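Ostberg Workroom: Cloths, Boards and Small Tools

Gallery page, 1 February 2025

The Ostberg workroom is on the ground floor of the Drellel building, through the second door after the loading entrance. It is used for small bench work: fitting, marking out, light soldering and repairs to hand tools. The room has had the same layout since August, when the old benches were taken out and the tables from the Prodenard shop were moved in.

This page is mostly about coverings and surfaces. People who book the room often ask what is on the tables and whether they need to bring their own mats. They do not. Every table is covered before a session and the covers are changed when they get stained or start to fray. Cloth was chosen over rubber matting after a trial of both. Small screws bounce on rubber and end up on the floor. On cloth they mostly stay where they land.

Blue and green are the standard colors. A light part or a white board shows up well against either one, and so does a dropped washer. We tried gray first, and steel parts were hard to find on it. The gray cloths are now used for covering the drill press and for wrapping things that go to storage.

Boards go on top of the cloth. They give a flat, firm surface for work that would sink or slide on fabric, and they can be lifted off and wiped down at the sink. Raised blocks go on the boards when a tool or a part has to be held up off the surface.

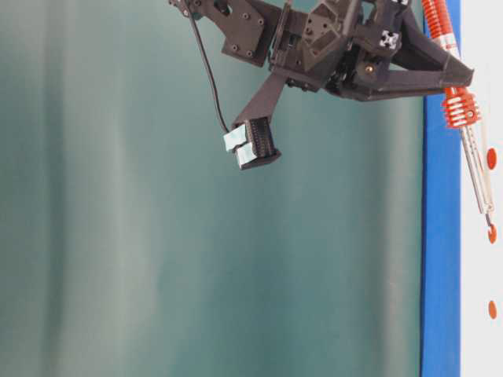

Soft folds in teal green, lighter and darker from top to bottom.
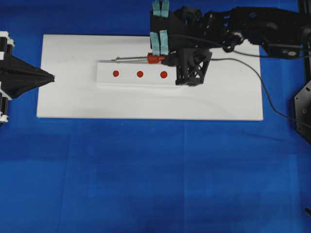
White board on the blue cloth, with a long raised block on it. Three red dots run along the front of the block, and a slender metal tool with a ribbed red grip lies along the top.

Cloths are cut from a roll and hemmed on the long sides only. The short sides are left raw and trimmed as needed. They are washed cold with no softener, because softener leaves a film that gets onto parts. A new cloth sheds lint for the first three or four washes, so new ones are used on the packing table until they settle down. Stock number for the roll is 2307. If the shelf is empty, check the lower cabinet before ordering more.

Boards are kept upright in the rack by the sink, largest at the back. Please do not stack them flat. Two were warped last year under a box of castings and had to be thrown out. Clean them with a damp rag and a little dish soap. Solvent takes the finish off and leaves a dull patch that picks up dirt from then on.

Hot tools should not go directly on cloth at any time, including when they have been switched off. Use a stand, and leave the tool on it until it can be held comfortably by the metal. Stands are in the Matsuda cabinet, top drawer, along with the sponges and spare tips. The key is on the hook inside the cabinet next to it.

Screwdrivers and other hand tools go back on the wall panel. The outlines on the panel are out of date in the lower left corner, where the files used to be, and will be repainted when there is time. Until then, anything without an outline goes in the open tray. Tools with loose grips go in the repair box with a tag saying what is wrong.

The room holds 12 people at the tables. Groups larger than that should ask for the Prodenard room upstairs, form 344, which has longer tables but no sink. It also has no cloth covers at present, so bring some up from the workroom and bring them back afterward. Used cloths go in the bin by the door, shaken out first. Metal shavings have gone through the washer twice now and the filter had to be replaced both times.

Lighting over the end table was changed in August along with everything else. The new tubes are brighter and a little cooler in color, and some people find them hard on the eyes over a white board. There is a separate switch for that row on the left side of the door. Desk lamps can be signed out from the same drawer as the stands.

To book the workroom, call extension 3405 or write your name on the sheet outside the door. Pictures of the storage shelves and the wall panel will be added to the next gallery page after the repainting is done.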